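Linen tablecloths, worth the ironing?
Fitcombe Home Forum > Kitchen & Table

elina_p
Hi all! I've wanted a proper linen cloth for ages and finally have almost enough put by for one — is it something you can live with every day, or will I be chained to the ironing board? Light gray is what I'm leaning toward, with the bread basket in the middle.
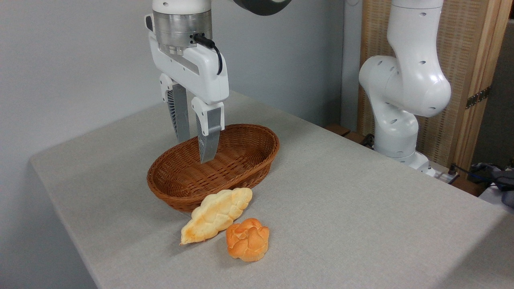
Replies (4)

montoya_e
Go for it! We've had ours for 25 years, a wedding gift from my aunt, and it only gets softer. I pull it out of the washer damp, smooth it over the table with my hands and let it dry right there.

Pratden_Sue
I have to disagree, sorry Eliécer. Mine looked like a road map by lunchtime, and red wine never came out of it. I bought a polyester one with a linen look and I've been much happier.

montoya_e
Well, wrinkles are part of the charm! Cold water and salt on the wine, quickly, before you sit back down.

uibo75
Salt did nothing for me either, Sue. Dish soap and a long soak worked better — and skip the fabric softener, it leaves linen limp.

elina_p
Thank you, this is so kind of you all! I'll try it in November when my sister's family comes. Does anyone line theirs with felt?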